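Plurnel opens a quilt room, and I went to fold things
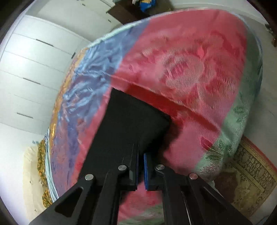
Where the bedding goes now

If you've been by the Plurnel thrift hall this winter you'll know the problem. The quilts had taken over! They were on the coat rack, on the chairs, on top of the board games, and one Saturday in December I watched a man lift three of them off a record player so he could look at the price tag. So I was very happy to hear that the hall has cleared out its old side room and given the whole thing over to bedding. It opened in February 2023, it's on the left past the cash desk, and I've been twice already (three times if you count going back for my umbrella).

The room isn't big. It used to hold broken lamps and the Christmas stuff, and you can still see the hooks where the garlands hung. Now there are deep shelves on two walls, a long folding table down the middle, and a window at the end that lets in really nice light in the morning. The hall says it had 139 quilts, comforters and bedspreads waiting when the shelves went up, and 65 of those went out on the opening weekend. I believe it, I was in the line. I had one under each arm and was trying to pay with my elbow.

What's in there? A bit of everything, but what I kept drifting back to was the shiny stuff. The multicolored one at the top of this page is exactly my kind of thing – a pink-red panel with a faint flowery pattern you have to look twice to catch, blue and lavender with a crinkle to it, pale green with darker leafy shapes, and a gold and orange border as well. My grandmother would have called that a "company quilt," meaning it lived on the guest bed and you were not to sit on it. I sat on hers plenty.

Horácio Moreira runs the bedding side now, and he put me to work about a minute after I said hello. He used to do alterations over at Carrilho, the dry cleaner by the bus station, and he is particular about folding. A big quilt doesn't want to be a square, he told me. Fold it in thirds the long way, then roll it from the foot end, and keep your rolls soft. If you crush it into a neat little brick you get hard creases in the shiny fabrics and they take forever to come out.

"You want it fat and round, like a loaf," he said, and then he took mine apart and did it again.

I got better! By the end of the morning I'd done maybe a shelf and a half, and only the one with the slippery backing beat me. It kept sliding open every time I turned around. Horácio ended up tying that one with a strip of cotton, and that's what they're doing with all the slippery ones now. No string, by the way, and no rubber bands. String bites into the batting and rubber bands leave marks.

The rolls go on the shelves with the prettiest side facing out, so you can shop by color without pulling the whole pile down on your head. The tag is tucked into the end of the roll and tells you the size, the price and whether it's machine washable. Please put the tag back where you found it. I spent a good part of my second visit matching loose tags to quilts, and I'm fairly sure a crib cover is now marked as a king.

Prices start at 7 dollars for the small throws, and the most expensive thing on the shelves while I was there was 40. That one was a hand-stitched double, heavy as a sleeping dog, and it was gone by lunch. Anything that needs mending goes in the bin under the window, and you can take from the bin for whatever you like to put in the jar. I came home with one that has a split seam along the edge. It's on my sofa now with a needle still stuck in it, so guests beware.

A few people asked me about washing. Everything gets washed or aired before it goes on a shelf, and the laundry on Semia Street is doing the big ones at a discount, as regular home machines can't cope with a full-size quilt. If you're dropping something off, they'd love it if you washed it first, but they won't turn you away if you can't. What they will turn away is anything with a feather leak. Horácio was very firm about that, and after seeing the back of his black sweater I understand why.

Pillows are a no as well. So are electric blankets. Sheets are fine as long as they come in sets, and curtains still go to the front of the hall like always.

There's talk of a mending evening too, maybe every other week, with the long table cleared and a couple of sewing machines brought over from the school in Trerkach. No dates yet. I put my name on the sheet by the door, and there was already a decent list above mine, including two people who wrote "beginner!!" with the exclamation points. I feel I'm among friends.

The quilt room keeps the same hours as the rest of the hall, so ten to four, closed Mondays. Parking in the back lot is free, but the gate sticks – lift it and then push. Donations come in at the side door until three, and a big bag or an old pillowcase is better than a box because the boxes have nowhere to go afterward. If you have spare cotton strips, an inch wide or so and as long as your arm, bring those too. They went through the whole basket on the first weekend and Horácio has been cutting up his old shirts.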